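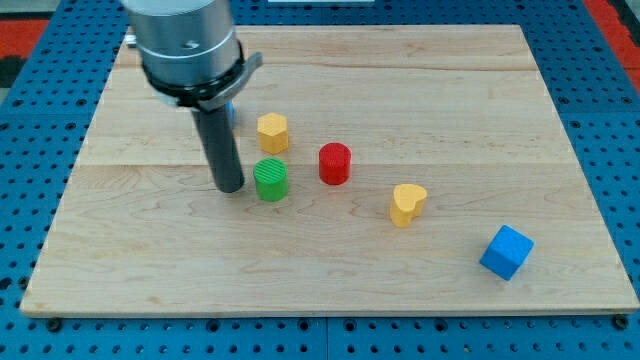 Ekaette Okoro wrote in to ask whether you can book a slot at a grain terminal before the crop is sold, and whether a first-timer will get it wrong. You can, and you won't! Booking a delivery is one of my favourite bits of the job (yes, really), so let's go through it from the start.

Before you book

Get your sample tested first. Take it from several spots in the heap, mix it well and send off a bag with the store number written on it. You want moisture, bushel weight and protein if it's milling wheat. At Wistaveck they'll turn away anything over their limit at the gate, and it's a long drive home with a full trailer.

Next, work out your loads. Say you have 850 tonnes to move and your haulier carries 28 at a time. That's 31 loads, the last one short. Tell the terminal about the short one, as some of them charge a minimum weight.

Making the booking

Ring or use the online form. You'll need:
the grade and variety
your total tonnage
the haulier's name
your assurance number
whether it's sold, or going into store

Unsold grain goes down as "open storage". At Wumberg you can hold up to 1,000 tonnes that way, and the form has a separate box for it -- easy to miss, so look near the bottom.

Ask for early slots if you can. Teresa Caldeira on the Manalastas desk gave me a 6 am run last October and the lorries were in and out all morning without a queue. Brilliant!

On the day

Send the driver with the passport filled in and signed, and a note of the last three loads carried in that trailer. Keep a copy of each one at home. When the weighbridge tickets come back, check them against your own weights that same evening -- it takes two minutes with a cup of tea, and mistakes are far easier to sort out while the grain is still in the intake pit records.

If a load is rejected, ask for a second sample before the driver leaves the site.

Updated 31st January with the Wumberg storage limit.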